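Unit 6: Footwear, Laces, and Small-Item Storage
Course Handout, Household Organization and Textile Care
Revised 11/04/2019

Purpose of This Unit

This unit addresses the care, lacing, and storage of casual footwear in the home. Students are expected to have completed Unit 5 (Shelving and Wall Storage) and to bring one pair of laced shoes to the practical session. Shoes should be brushed clean before they are brought into the room.

The unit carries 14 points toward the final grade. The written portion accounts for six of these and the practical portion for eight.

6.1 Terms

The following terms are used throughout the unit and will appear in the written portion without further definition.

Upper. The part of the shoe above the sole. In casual shoes the upper is commonly canvas, leather, or a knitted fabric.

Toe cap. A reinforcement over the front of the shoe, often rubber on canvas models.

Eyelet. The opening through which the lace passes. Eyelets may be punched, stitched, or lined with metal.

Tongue. The strip beneath the laces that protects the top of the foot.

Free end. The portion of the lace that extends beyond the last eyelet in use.

6.2 Condition of Laces Before Storage

A shoe should be placed on a shelf only after its laces have been dealt with. Free ends left hanging will catch in wire mesh, pass through to the tier below, and become tangled with neighboring pairs. Three methods are accepted in this course: tying a flat bow, tucking the free ends inside the shoe, and removing the lace entirely. Removal is reserved for washing or for storage lasting a full season.

Students should begin by laying a single shoe on a clear area of floor and drawing both free ends out to their full length. Twists are then worked out toward the tips. Slack is taken up from the toe end first, one pair of eyelets at a time, until the lace lies evenly across the tongue. The two free ends are compared for length before any bow is tied.

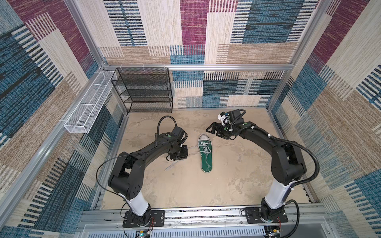
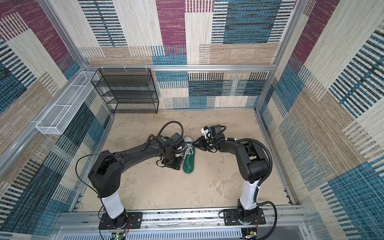

Figure 6-1. A single sneaker on the floor, laces not yet arranged, with an empty black mesh rack and an empty white wire basket behind. Two views.

6.3 Choice of Storage

Open mesh racks are suited to shoes in regular use. Air reaches the sole as well as the upper, and loose grit falls through instead of collecting under the shoe. A tray or sheet of paper should be placed beneath the lowest tier and changed weekly.

Wall baskets are suited to small items: spare laces, insoles, brushes, and polish cloths. Heavy shoes should not be kept in a wall basket unless its fixings have been checked as described in Unit 5.

The department's storage room holds the Jodance four-tier rack and the Trikari folding rack for student use. Either may be used for the practical portion. The Jodance rack must be returned assembled. The Trikari rack must be returned folded and with its strap fastened.

6.4 Placement on the Rack

Pairs are placed side by side with toes facing the same direction. The heaviest footwear belongs on the lowest tier. Shoes worn daily are placed at a height that can be reached without kneeling, and seasonal shoes may occupy the remaining tiers. Shoes are not to be stacked on top of one another.

Canvas shoes that have been washed must be fully dry before they are shelved. Drying times vary with the fabric and the season. Direct heat is to be avoided, as it may weaken the adhesive between sole and upper.

6.5 Practical Portion

Each student will re-lace one shoe, secure the free ends by an accepted method, and place the completed pair on a rack. Work will be assessed on evenness of lacing, security of the free ends, and correct placement. Speed is not assessed.

Reading

Course reader, Branano Study Press edition, pages 242 to 251.
Schumacher workbook, exercise 34, to be submitted in September at the opening of the fall term.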